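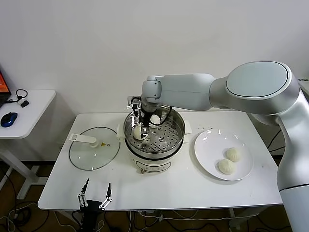
Last updated: September 2025

Print this page | E-mail this page

Gukden Robotics Club: people wanted for the steamed bun project

We need people. Nine places going for this term, no experience of robots needed for most of them, details below. Please read the lot before e-mailing, half of what we get asked is on here.

Open to any student at Drurka College, any course, any year, part-timers very much included. Staff can come along as well but can't take one of the nine places, sorry, that's the college rule and I've already argued about it.

What the project is

Two-armed robot, electric steamer, plate, buns. The robot has to take the lid off, put it down somewhere sensible, get the buns from plate to steamer and back again, and put the lid back on. Person drives the arms by hand controllers and everything gets recorded. Then the software group trains on the recordings and we see if the robot can do any of it by itself.

Where we are: more than 1000 runs recorded up to the end of July. Target is 3000 by the time we enter the Erkov Cup. That's the student competition, household tasks section, and we came nowhere last time with the folding towels entry. Wrong table height on the day and we'd only ever practised on ours. So this year there will be some moving of tables.

Placing is OK now. Picking up is OK if the bun sits on its own. Two touching each other on the plate and it tends to go for the join. Lid is still poor. 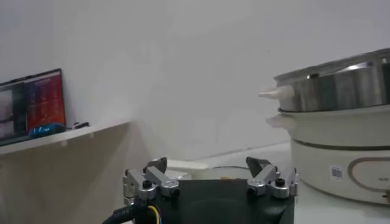

Drivers are what we're shortest of. You stand at the controls, you do the task, you do it again, you put everything back, you do it again. It is repetitive and I won't pretend otherwise, but people get oddly attached to it and the first time you set a bun down without denting it is a good feeling. You mostly watch the head camera and use the wrist cameras for the last bit. The wrist view takes some getting used to: your own gripper fills the bottom and you're looking at everything between the two fingertips, so the pot ends up off to one side and it is easy to forget about the handles. The one on the steel tier comes out to a point and the one on the pot underneath is stubbier. Everyone clips them in their first week. You stop doing it.

Roles

Drivers (five places). Two sessions a week, each one an afternoon or an evening, your choice from the rota. Steady hands help, patience helps more. Glasses fine. Left-handers wanted specially, most of our recordings are by right-handed people and the left arm work looks lazy.

Table setters (two places). You lay out the table between runs. Move the plate, change where the lid goes, change the number of buns and which way they're turned. Then write down what you did, on the sheet, every time. Sounds like nothing but if the layout never changes the robot just learns the one layout and falls over at the Cup like the towels did. Good job for someone who notices things.

Labellers (one place). Watching back recordings and marking where each step starts and stops. Can be done from home on your own laptop. Needs a person who will say when they're not sure instead of guessing.

Rig person (one place). Cables, screws, fingertip pads, chargers, the lot. Some electronics or bike-mending or anything like it. You'd be working with me to begin with. First job will be the cables under the main table, which are a tangle and have been for ages, bring knee pads.

What a session looks like

Arms on, check both grippers open and close fully. Check the head camera and both wrist cameras are live on the laptop. Setter does the first layout off the sheet. A common one is the plate full and the basket empty with the lid already off, so the driver goes straight into the picking,

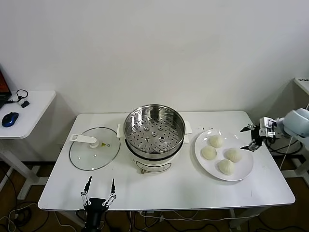
and then we swap it about, some in the pot and some on the plate, lid on, lid off, plate nearer the edge. Driver says "go", setter steps back behind the tape, run gets recorded. If it goes wrong keep recording until you've either fixed it or given up. Failed runs are kept, they're useful, please don't delete them to be kind to yourself.

Then break. Then swap over if the other person is trained for it.

The lid counts as its own task and we record it seperately. The handle is long and flat on top and you need to take hold of it along its length, we'll show you. Glass lid, so slow.

Practice is done with the steamer unplugged. Hot runs only with me or the duty technician in the room and only the people who've done the short safety talk. Nobody under 18 on hot runs.

What you get

A £70 voucher for the college shop at the end of term if you do your sessions. It isn't wages and I know it isn't a lot. Also: a line on your transcript for the skills award, first refusal on a seat to the Erkov Cup (travel paid by the college), and your name on the write-up. Computing and engineering students can use it towards the practical hours, ask your tutor first and get it in writing.

Buns used in practice are not for eating. There are other buns for eating.

What we ask

Turn up. If you can't, say so the day before so we can find a swap. Hair tied back, no loose sleeves or lanyards near the arms. Hands off the table while the arms are live, including when a bun is rolling off it. Let it roll. Phones away while driving.

You don't need to code. If you do code and want to, tell us, but everybody does some driving first so they know what the recordings are like from the inside.
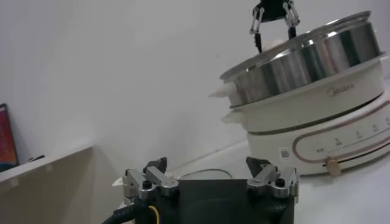

How to apply

E-mail Pushpa Sachdeva, club lead, through the college directory. Put BUNS in the subject line or it will get lost. Tell me:

- your name, course and year
- which role, and a second choice if you have one
- afternoons or evenings
- anything about the room we should know (chair, step, lighting, noise). The arms are not loud but the fans are a bit

No CV. No covering letter. Few lines is plenty.

Everyone who writes gets a try-out on the controls, twenty minutes or so, in the Yadav Building, ground floor, robotics room, door past the bike racks. Not a test really. We want to see whether you like it. Places go as people fit the rota so earlier is better, and if we fill up there's a reserve list and people do drop out when coursework hits, so it is worth being on it.

Access: level all the way from the car park side. The controls can be used sitting down, the stand drops.

Pushpa

Print this page | E-mail this page

Comments (4)

hollybush2: Can you be a driver and a labeller? Could do evenings plus a bit at home

P. Sachdeva: Yes if the labeller place is still open when you write. Wouldn't want you labelling your own runs though.

Second year catering: is it the bought frozen buns or proper ones, because if you want proper ones our kitchen might do you a batch, they vary more in size

P. Sachdeva: Bought ones so far. Different sizes would be brilliant, please e-mail me!! Will need them firm enough to survive an afternoon.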